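Painting kitchen drawer fronts: do I really have to sand all the way down?

Posted by dultby_kitchens_newbie, 11/23/24

Hi all, first post here so please be gentle with me. We moved into our place in September and the kitchen is perfectly sound but I just can't love the color of the drawers. A new set of fronts was priced up for me by a shop in Wastley and I nearly fell off my chair, so I'm going to paint the ones we've got and see how I do.

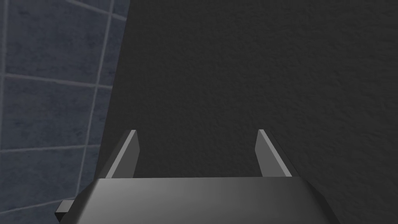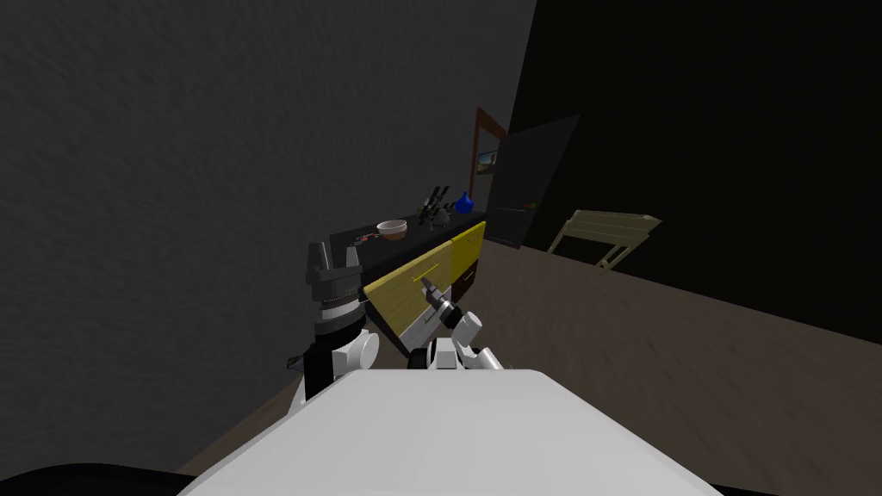 I've taken one drawer front off so far and it has some kind of factory finish on it, quite smooth, a bit shiny, and no chips to speak of. My sister-in-law says I have to take every bit of that off or the new paint will peel by spring. My neighbor says a quick wipe and a good primer is plenty. They have both painted kitchens and they are both very sure of themselves! I have a small sander, a lot of patience, and two kids who need to get at the cereal. What would you do? And is it silly to paint the fronts while they're still on, or should they all come off? I was hoping to go with a soft cream, if that matters.

brevell_brush

Welcome! I did almost the same job a few years back, so I'll tell you how mine went and you can take what's useful.

You don't need to strip it. If the old finish is stuck down tight, all you want is to take the shine off so the primer has something to hold. Before any of that, though, wash the fronts properly with a degreaser and rinse them with clean water, then let them dry overnight. Kitchen grease hides around the handles, and if you sand before you wash you just grind it in (ask me how I know).

After that I'd go over everything by hand with fine paper. I'd leave the little sander in its box, as it's very easy to round off an edge or go through the finish at a corner, and then you've made yourself a repair. Wipe off the dust, put on one coat of bonding primer, and give it the full time on the can. Then two thin coats of a cabinet enamel, maybe a third with cream over a strong color. A small foam roller for the flat parts and a decent angled brush for any grooves.

Do take the fronts off if they unscrew. Put a bit of masking tape on the back of each one saying where it lives, and do the same with the screws. I didn't label mine and I spent a whole evening swapping drawers that looked identical and weren't. If cereal access is a worry, do 3 at a time and leave the rest up.

One more thing and then I'll hush. The paint will feel dry long before it's hard. Mine was dry by bedtime and still took a fingernail mark 5 days later, so be kind to it and put off hanging the handles as long as you can stand to.

paredes305

Liquid deglosser. No sanding. Did a rental that way and it was fine.

oldhousemargin

I'd be a little careful with the deglosser advice. It can work nicely on old varnish or oil paint, but on some slick plastic-type finishes it doesn't do much, and you won't find out until the paint scratches off. Try whatever you choose on the back of one front first. Prime a patch, leave it for a few days, then press some tape on hard and pull it off. If the primer stays put, go ahead with the rest. If it comes away on the tape, scuff it better or try a different primer.

Cream is a lovely choice, by the way. Get a sample pot and look at it at night with the kitchen lights on before you buy the big can. Ours went quite yellow after dark and I had to start over.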